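O portão da câmara e a paciência de quem espera

Há anos que assisto às reuniões públicas da câmara de Biltden, e confesso que vou lá com um certo carinho, como quem visita uma tia que repete as histórias. Por isso me custa escrever o que vou escrever sobre a concessão do estacionamento da Tastbridge, aprovada em abril com uma pressa que não reconheço na casa. O contrato tem 266 páginas, e os vereadores receberam-no às sete da tarde da véspera da votação. Eu leio depressa, gosto de ler, e mesmo assim não me atreveria a jurar que percebi metade numa noite.

Não acuso ninguém de crime, que fique claro. Halfdan Gunnlaugsson, o vereador que pediu o adiamento, também não acusou, e foi de uma delicadeza que me comoveu um bocadinho: perguntou apenas por que razão a Eskildsen, única concorrente, ficava com a exploração durante 36 anos. Responderam-lhe que o prazo era habitual. Habitual onde? Ele voltou a perguntar, o presidente agradeceu o contributo — são muito educados, lá isso são — e passou-se ao ponto seguinte. 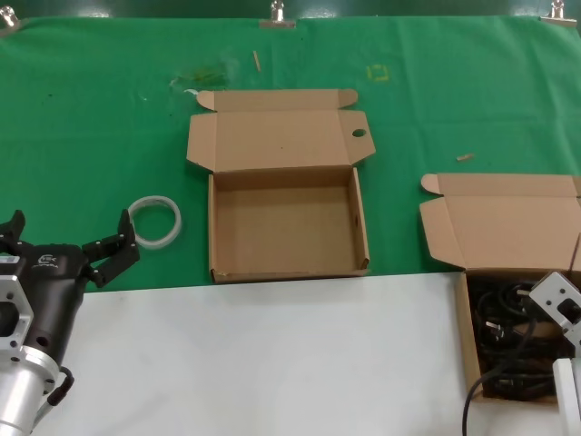
O que me preocupa é o hábito que se vai criando. Uma câmara que decide assim uma vez, sem que lhe peçam contas, decidirá assim a segunda com menos embaraço, e à terceira já nem lhe ocorre mandar imprimir os anexos. Pedi para consultar os pareceres técnicos e fui recebido com simpatia por uma funcionária que me explicou, com toda a calma do mundo, que o processo estava completo. Estaria, mas o parecer sobre as tarifas não aparecia em lado nenhum, e saí de lá a pensar que um processo assim se parece com uma caixa de cartão de tampa aberta e sem nada lá dentro: está à vista de todos, pode-se espreitar à vontade, e fica-se a saber o mesmo. Chamar a isto transparência é pedir muito à palavra.

Dir-me-ão que o estacionamento faz falta, e faz. Quem já tentou parar o carro perto do mercado numa manhã de chuva sabe do que falo, e eu próprio dei umas nove voltas ao quarteirão da última vez, com as compras a amolecer no banco de trás. Mas a falta que uma obra faz não dispensa ninguém de explicar quanto custa e a quem aproveita. Quando foi da ponte do Pument discutiu-se durante meses, houve sessões cheias, houve até gente zangada que depois foi jantar junta, e a ponte fez-se na mesma.

Peço por isso uma coisa modesta, e peço-a com a amizade que tenho por aquela sala de cadeiras desconfortáveis: que se publique o parecer em falta, que se abra um período de consulta antes da assinatura e que se responda ao vereador Gunnlaugsson com números em vez de cortesias. Na próxima reunião lá estarei, na terceira fila, como de costume. Quem quiser sentar-se ao meu lado é muito bem-vindo, e aconselho a levar um casaco, que o aquecimento continua avariado.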